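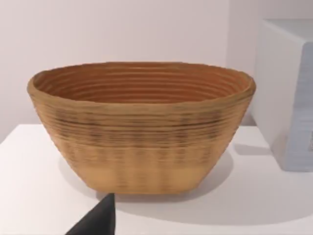

Frequently Asked Questions: Poultry House Ventilation in Cold Weather

This page was put together from questions growers have sent to our office. It was last revised in October. If your integrator's written program differs from what you read here, follow the program and call your service technician about the difference.

Why do I need to run fans at all when it is cold outside?

Birds give off a lot of water through breathing and droppings. A tight house with the fans off will hold that moisture, and the litter will cake within a few days. Ammonia follows soon after. Minimum ventilation is there to remove moisture. It is separate from cooling, and it has to run even when the heaters are on.

Doesn't that waste fuel?

It uses fuel, and there is no way around that. Growers who shut down the timer fans to save gas often pay for it later in wet litter, footpad problems and poor weights. The place to save is in air leaks. Seal those first and the same fan time will cost you less.

How do I know if my house is tight enough?

Close all inlets and doors, turn on one 48-inch fan and read the static pressure. An older curtain-sided house that pulls 0.13 or better is in fair shape. A newer solid-wall house should do quite a bit better than that. If the reading is low, check the fan shutters, the end doors, the sill plate and the tunnel curtain, in that order. Walking the house with the lights off on a sunny day will also show you most of the holes.

What timer setting should I start with?

Most growers here use a five-minute timer. The starting point depends on bird age, number of birds and fan capacity, so we don't publish one setting for everybody. Send us your house size, fan models and placement numbers and we can work it out with you. Whatever the setting, raise it as the birds grow. A timer left where it was at placement is the most common mistake we see on farm visits.

My inlets are open but the floor is wet along the sidewalls. What is wrong?

Cold air is probably dropping to the floor before it has a chance to mix. Either the inlets are open too wide or the static pressure is too low. Tape a few strips of ribbon to the ceiling out from an inlet and watch them while the fans are on. The air should travel along the ceiling to the peak before it falls. If the strips near the peak hang still, close the inlets down a little and look again.

Do stirring fans help?

Usually, yes. Heat collects at the ceiling, and a few small fans will move it back down. Keep the air speed at the floor low during brooding – chicks chill easily.

Can I trust my nose for ammonia?

No. People who work in it every day stop noticing it. Use a meter or test tubes, and take the reading at bird height. Both the Masteck and Volar handheld meters can be borrowed from our office for up to 2 weeks. Please return them with the case and charger.

What humidity should I aim for?

Between 50 and 65 percent suits most flocks. Take it at the same time each day, early morning if you can, and write it on the house chart. Sensors drift when they get dusty, so wipe them down between flocks.

Is there any cost-share money for sealing a house?

There has been in some years. The Tsolakis Farm Energy Fund pays up to $1,000 per house for sealing and inlet repair, and you need to apply before the work starts. Keep receipts and fuel tickets from the previous winter. The application is a short form – ask at the front desk or call and we will mail it.

Who do I contact?

Antigoni Stefanou handles ventilation questions and farm visits. Kalliopi Politis handles meter loans and cost-share forms. Both can be reached through the main office line, extension 243. Leave your farm name and the best time to call back.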